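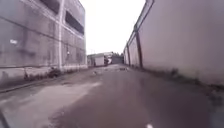 My son is 16 and he plays for a small club in Istbridge. In May he wants to change to another club, Marulanda, and both clubs play in the same regional league. The training ground of Marulanda is much closer for us, at the end of a narrow lane between a tall concrete building and a long pale wall, and he can walk there after school. The new coach already said yes by phone. But the secretary of the old club told me that he will not sign the release until we pay 394 dollars, and he calls this "training compensation." I never signed any paper about compensation. I signed only the registration form two years ago, and I have a copy of it at home. It speaks about the yearly fee, the insurance and the uniform, and we have paid everything. The transfer window closes on a Thursday and I am afraid that my son will lose the whole season.

Can an amateur club ask for this money from the parents? And if we don't pay, can the new club register him without the release?

Amparo Espinoza

Mulugeta Tilahun

I was registration secretary for a youth club for several years, in a different league from yours, so please compare what I write with your own rule book.

First, the word "compensation." In most rules I have read, training compensation is a matter between two clubs. It is normally for a player who signs a professional contract, or who moves from one country to another. A boy who goes from one amateur team to another in the same regional league is usually not in this situation. I have never seen a rule which says that the parents must pay it. If the old club believes that it has a right to this money, it should write to the new club or to the league, and say which article it uses.

Second, the release. A club can usually refuse it only for a few reasons. The common ones are an unpaid fee, equipment that was not given back, and a suspension that is not finished. You say the fee is paid. Please check also the uniform. In my old club we had a deposit for the tracksuit, and many families forgot it.

What I would do in your place:

Write an e-mail to the secretary, not a phone call. Ask him for the exact amount, the reason, and the number of the article in the league rules. Be polite and give him a date to answer. Send a copy to the coach at Marulanda.

At the same time, ask Marulanda to enter the transfer request in the league system. In many leagues the old club then has a fixed number of days to object, and if it stays silent the transfer goes through. In my league it was seven days. Yours can be different, so don't wait until the last week.

If the secretary objects, the league office will ask him for proof. Attach your copy of the registration form and the receipts. There may be a small fee for the complaint. In my league you got it back if you won.

One more thing. Please don't let your son play an official match for the new team before the registration is confirmed, also if the coach says it is no problem. We lost 2 matches on paper in this way, and the boy was suspended too.

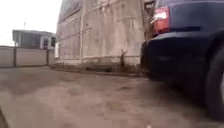 Dark blue SUV seen from behind, with its red tail light.

Jhonatan Huanca

Same thing happened with my cousin, they asked him for 700!! He didn't pay, he waited until the season was over and then he was free to go. So you can just wait. I think every club does this when the player is good. Which position does he play?

Gladys Inga

I don't agree with the answer to wait. For a boy of this age one season without matches is a lot, and in our league a player is not free automatically. The registration was renewed every year if the family didn't cancel it in writing before the end of the season. We found this out too late with my daughter.

Mulugeta's answer is good. I add only that you should look at the back side of the registration form, or at the club statutes if the form mentions them. Our form had one sentence, "the member accepts the internal rules of the club," and the leaving fee was in those internal rules, on page 38. The league decided at the end that this fee could not stop the transfer, but the club continued to send us letters about it for months. So the release and the debt can be two separate questions. Ask the league about the first one now, because of the date, and discuss the second one later with more calm.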